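Starkgate House – The Tableware Store

Print this page | E-mail this page

The gallery records everyday cups and beakers held in the Starkgate tableware store. The collection was assembled by Oratile Motaung and passed to the House in October. It comprises 60 pieces, most of them plain and intended for daily use. Visitors may view the store by appointment at 3 p.m.; enquiries should quote reference 659.

Reader comments

Remigiusz Kwiatkowski: We had a set in this colour at the Trindade canteen. Is the store open to school parties?

Gallery desk: Yes – parties of up to eight are welcome, with prior notice.

R. Motte: Pleased to see ordinary crockery given some attention. More of the jugs, please.

Final plate

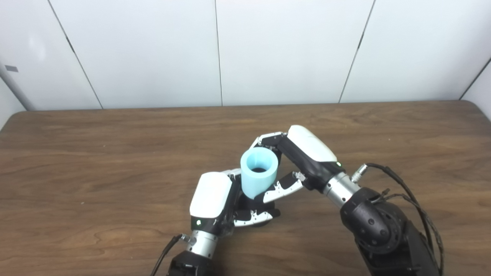 Light blue cup with a matte finish and slightly rounded rim, held over a wooden table.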